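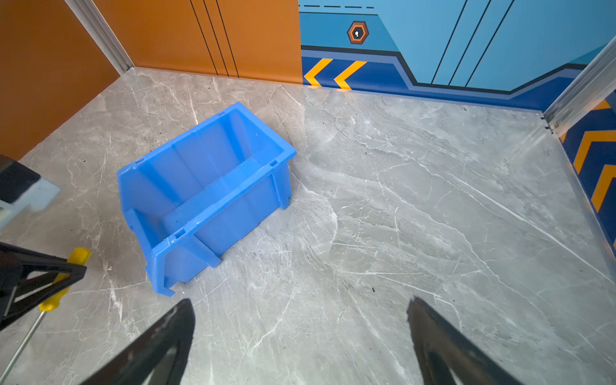 Bushra Lodhi writes that the rail was the weak point in her stockroom, and that she would have paid more for a thicker one. Her comment reached us in July, after our first notice of the Privum wall storage set, and the test was extended to take it into account.

The set is sold as a steel rail, a bag of fixings and a choice of bins in three sizes. It was mounted in the supply room of the Datorville branch library, where it holds book tape, label rolls, spare keys and date stamps. Staff used it daily for 70 days.

The rail bent slightly at its center under a full row of large bins. A second pair of screws corrected this, but the holes had to be drilled on site. The printed instructions do not mention the matter, and the load table gives figures for the short rail only.

The bins performed well. They lift off with one hand and may be carried to the desk. Labels supplied with the set lost their grip within weeks - ordinary library labels held. Cleaning requires warm water and a cloth.

At 200 dollars the set costs more than the Flunalora system reviewed last year, which has a stronger rail and shallower bins. The set is recommended for light goods. Branches storing paper stock should order the heavy rail, part 853, sold separately.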